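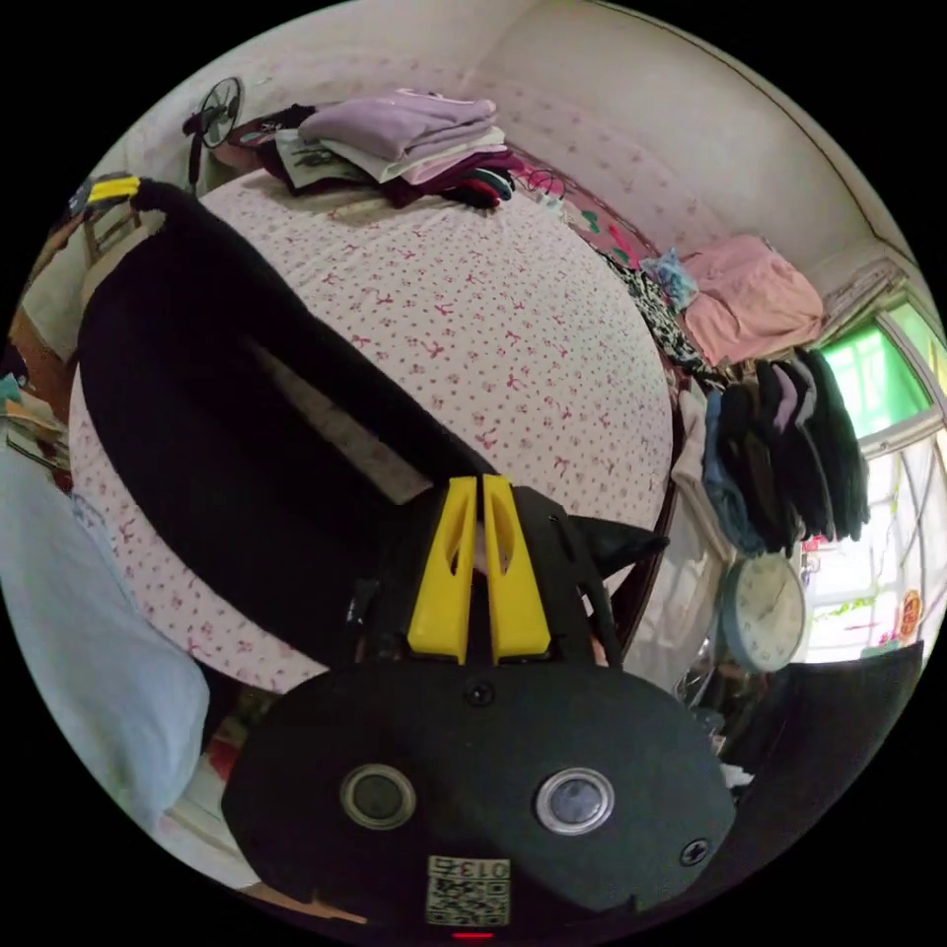

Small Rooms, Big Piles
Project report, Mornden Summer Design Studio
August 15, 2020

For my July project I wanted to learn how people keep clothes in order in a bedroom with hardly any storage, and I loved every bit of it! I called it Flondach. The rule was simple: the bed is the folding table, and everything gets sorted there before it goes anywhere else.

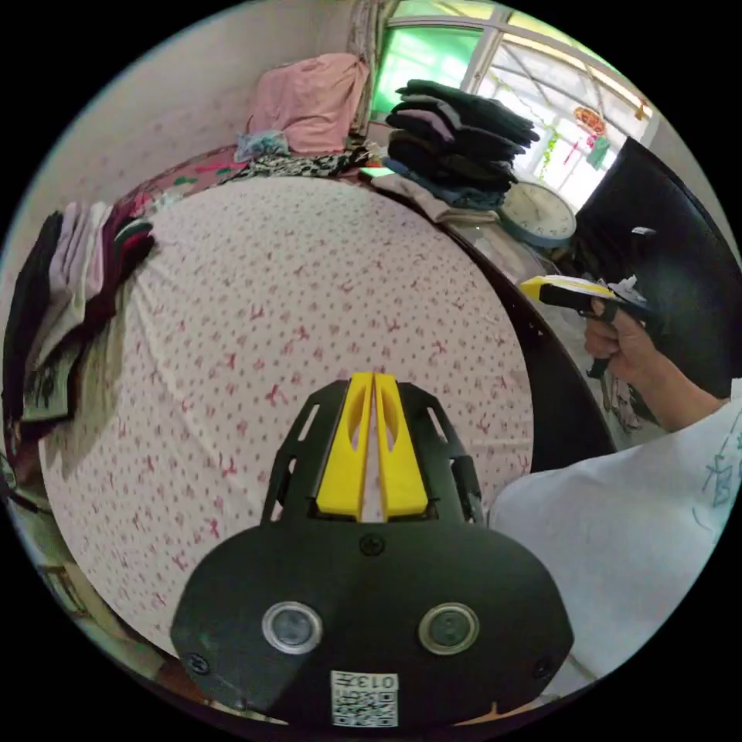
Figure 1. Folded stacks on the bed, with the clock and window behind.

I gave each folding session 60 minutes and did two a week, nine in all. Dark clothes went in their own stack, which made a surprisingly big difference when I went looking for something later.
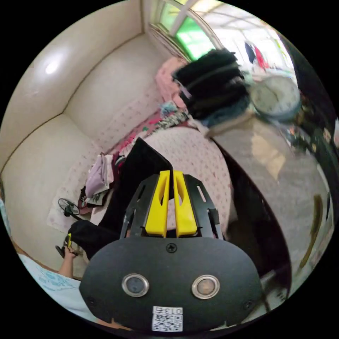

Figure 2. The bed and the small fan on its mat.

Floor space was the next question. A fan has to stand somewhere in summer, and so do your feet (I learned this quickly). 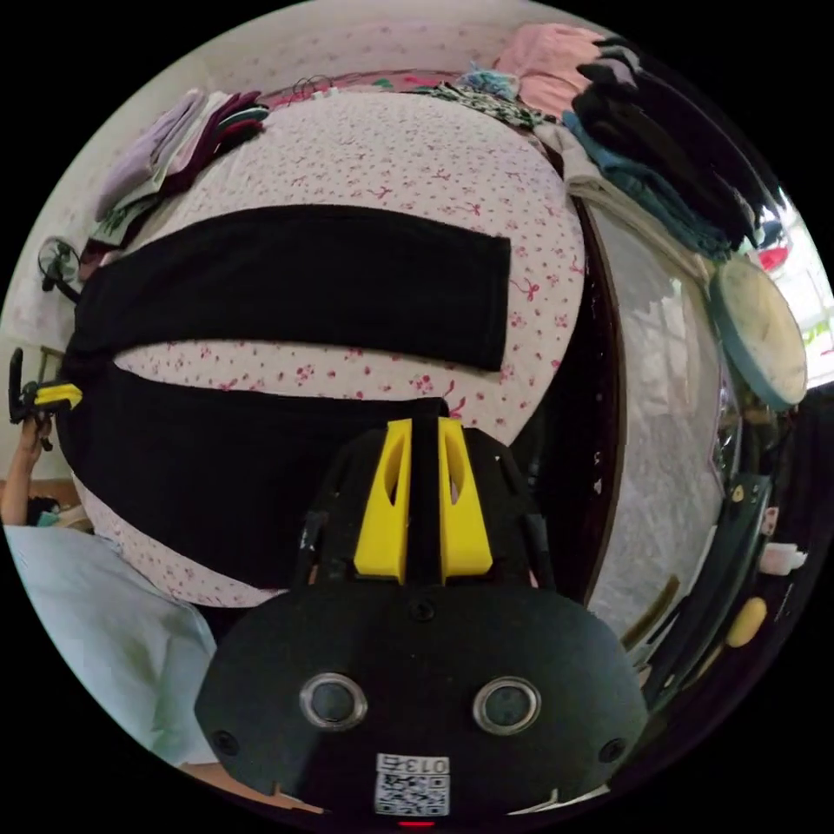
Photo: Flondach project, Mornden

Long black pieces were the most fun to work on. Laid out flat in bands, they use up a lot of the sheet, so I'd now do them first, while the middle of the bed is free. Next I want to try the Dahlgren folding method on sweaters!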